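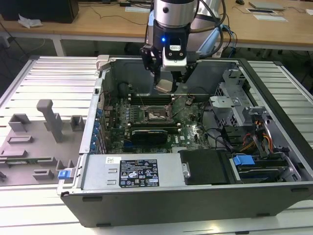

Gripper above an open Dell tower, side panel off.

From: Solange Batista
To: moulding-list
Date: Monday, October 25, 2021
Subject: Re: Regrind in crate lids, short shots and black specks

Jailson,

We went through much the same thing on our stacking lids at Fusholm, so I'll answer your points in order and leave your message in below.

Jailson Portela wrote:

> We mould polypropylene lids for the Verley crate on a machine that is
> otherwise well behaved. Until the summer we ran all virgin material with
> a grey masterbatch. The customer now wants recycled content, and we have
> started putting our own sprues and rejects back in, ground on the small
> Purnen granulator beside the press.
>
> Two problems. First, short shots at the far corner from the gate, which
> come in little runs of three or four and then stop. Second, black specks,
> mostly near the rib where the hinge sits. The last batch we checked fully
> was 1,989 lids and we threw out 175 of them, which is far too many for us.
>
> Things tried so far: melt temperature up, holding pressure up, a longer
> holding time. The short shots got a bit better and then came back. Flash
> along the hinge side got worse. We have also purged twice.
>
> Does anyone run regrind on thin lids with a single gate? What share do
> you use, and do you sieve it? We are blending by hand in a bin at the
> moment. The supplier's sheet doesn't help much.
>
> Jailson

On the short shots. If they come in runs and then stop, I would leave the temperature alone for now and look at the feed. Virgin pellets and regrind don't flow down the hopper in the same way. The flakes hang back, then arrive together, and for a few cycles the screw picks up less weight per turn. Watch your dosing time and your cushion. If the dosing time jumps about just before the bad lids and the cushion drops with it, you have found it. On our press the cushion went to nothing for three shots in a row and came back by itself, and none of us had the alarm limit set tight enough to notice.

What cured most of it was a change of screen in the granulator. We had a coarse one in and the regrind came out with long flat bits from the sprue. With the next screen down the pieces were closer to pellet size. You do get more dust with a finer screen, so don't go smaller than you need. Check the knives as well. Blunt ones tear the material, and you get strings and dust at the same time.

On hand blending in a bin – I'd stop that as soon as you can. You can stir it as long as you like, but it will separate again on the way down the tube. We put a small dosing unit straight on the throat. Ours came from Tichý, second-hand, with no manual, and it took an afternoon to calibrate by weighing what came out over a set number of turns. If you can't get one yet, blend small amounts and keep the hopper level low. It means more walking back and forth for the operator but the mix stays more even.

On the share. We began too high. We now run the lids at a fixed share that matches what the press itself makes in sprues and rejects, so the material goes round without building up in boxes. If you save it up and then use it all on one shift you will be chasing the settings all week. Whatever figure you pick, hold it steady for a full day before you touch anything else. I can't tell you what yours should be without knowing your grade and what the customer tests for. Ours do a drop test on a filled crate from the cold store and the corners are what fail.

On the specks. There are two likely sources and it is worth telling them apart before you purge again. Cut a few specks out and look at them under a glass. If they are hard and brittle and crumble when pressed, it is burnt polymer, from the nozzle or the check ring or a dead spot in the hot runner if you have one. If they smear, or look like dust or fibre, it is dirt, and it came in with the regrind. Ours were mostly dirt. The reject box stood open under the conveyor with no lid on it and caught whatever fell in. We also found that floor sweepings were going into the granulator on nights. After that was sorted out, and with a magnet fitted under the hopper, the next full check was 614 lids with no specks we would have rejected for.

Near the hinge rib could also be a venting problem. Trapped air there will scorch the plastic and leave a dark mark, always in the same place. Specks that wander about the part are something else. Mark up a few lids with a pen and stack them, you'll see quickly whether they line up.

I would put your holding pressure back where it was. The flash tells you that you are pushing too hard to make up for shots that are short of material in the first place. Put the melt temperature back too, and change one thing at a time from there. We kept a sheet by the press and wrote down dosing time and cushion every 40 shots, which was dull but it settled several arguments.

Two questions for you. Is the check ring the original one? And are you grinding the lids warm, straight off the press? Warm polypropylene goes soft in the chamber and we had a good many lumps from that.

If you can post the dosing times from a good hour and a bad hour I'll have a look. I'm on days this week and next.

Solange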